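把夹爪轨迹对齐这件事重新写了一遍

2023年7月12日　分类：工具链

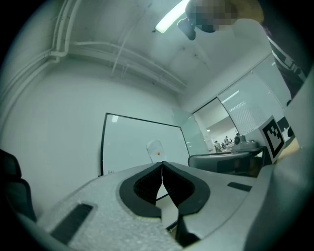 一、起因

手持夹爪采回来的数据，进训练之前要过三道程序：解码、定位、切段。定位这一步我们用的是自己维护的 Skaditz，视觉加惯性，再用场地里的方形标记把坐标系固定下来。标记是黑白的，贴在白板子上立在桌面，鱼眼镜头边缘也能拍到，只是畸变很重。

旧版本的毛病出在时间戳。图像和惯性数据各走各的时钟，录制开始时对一次，之后就不管了。片段短的时候看不出来，录长了轨迹就开始飘，手腕转得快的地方尤其明显。策略学到的动作总比画面慢一点，夹爪合上的时候，杯子已经不在两指中间了。

二、改了什么

先把对时从“开头一次”改成滑动窗口，窗口长 2 秒，每个窗口单独估一个偏移，再做平滑。估计方法没什么新鲜的，用陀螺仪角速度和图像旋转量做互相关。

然后是标记检测。原来先把整幅图去畸变再检测，边缘被拉得很糊，角点误差大。现在直接在原图上找候选四边形，只把角点坐标过一遍鱼眼模型。速度也快了，省下来的时间正好给对时用。

还有一处是遮罩。夹爪本体在画面下半部占了很大一块，两根手指的内侧又有细密纹理，特征提取特别喜欢往上面落点。这些点跟着相机一起动，等于告诉系统“没有移动”。旧遮罩是手画的多边形，手指张开合拢时会漏。新的按开合度插值，张到最大和完全合拢各存一张，中间的现算。外壳那块固定不动，单独一层。

人也要遮。操作的人经常探到镜头上方，脸在入库前统一打码，打码的块状边缘同样会被当成角点，所以打码区域往外扩一圈，一起排除。

三、结果

拿 792 段旧数据重跑了一遍。以前定位失败的片段救回来一部分，剩下的大多是白板占了太多画面，板面反光，又没有几个字，实在找不到可用的点。这类片段我没有再硬调参数，直接标成不可用。

内存占用有点高。单段超过 3,000 帧就会明显变慢，原因是特征缓存没有及时释放。临时办法是每 100 帧清一次，能用，不好看。

四、还没做的

Inix 那边的回放工具还读不了新格式，偏移量现在是按窗口存的，它只认一个常数。我写了个转换脚本凑合，取中位数导出，只适合看个大概，不能拿去训练。

玻璃隔断也没处理。隔断后面另一个房间的灯和走动的人都会进画面，远处的特征点数量不少，质量很差。想过按深度过滤，试了一版，把天花板上的管线也滤掉了，而那些管线恰好是最稳的特征。先放着。

配置文件的字段名改了两处，旧配置会直接报错退出，没有做兼容。升级前看一下仓库里的变更记录。

下一步打算把遮罩这部分拆出来做成独立的包，争取十月前弄完。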